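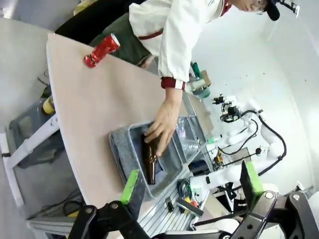 A bottle in one of the felt bins, with the gripper waiting at the table.

Student recycling robot still has a lot to prove

A student project that wants robot arms to sort drinks containers has reached the stage where it can be watched by outsiders, and the Lorevero robotics club has been keen to have people in to watch. What they get to see is slower and more hands-on than the club's posters promised.

The project, called Zonach, began in January with a simple enough aim. A gripper picks up a bottle or can and puts it in the right bin for its material. The bins are grey felt, the sort sold for shelves, and the gripper's two fingers have bright green pads. The club says it wants 200 recorded pick-ups before it makes any claims about accuracy. At the last count it had 60.

That is a modest target for a machine meant to cope with household rubbish. Cans get crushed, bottles come with and without caps, and plastic bags get into everything. The students have at least been using dented cans as well as clean ones, which is to their credit, but a few familiar items on a tidy table tell you little about a full sack from a shared kitchen.

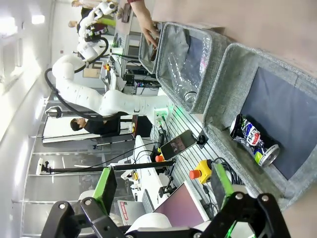
Photo: Lorevero robotics club

People are also still very much part of the job. Items are laid out and moved between bins by hand, and a session usually needs more members in the room than there are arms on the benches. A club newsletter called the system "nearly independent". Going by the sessions we sat through, "nearly" is carrying a heavy load.

The money comes from Soneck, a local packaging firm, which is paying for 13 weeks of bench time and has asked for a short report at the end. Neither the firm nor the club would say what counts as a pass. Without that it is hard to see how the report could be anything but favourable.

There is a test on the way, though. Zonach is entered for the Chatzigeorgiou Cup, a student contest in which each team gets a mixed pile it has not seen before and two attempts to sort it. Members are not allowed to touch anything once the clock starts - a rule that should answer more questions than another open session.

The club says it expects a place in the top half. It said much the same last year, with a different robot, and came home early. Visitors can still drop in on practice sessions until the contest, from 2 pm.

Filed under: Clubs & Competitions | Robotics | Waste and Recycling

Contact the newsdesk | © Lorevero Student News | Back to top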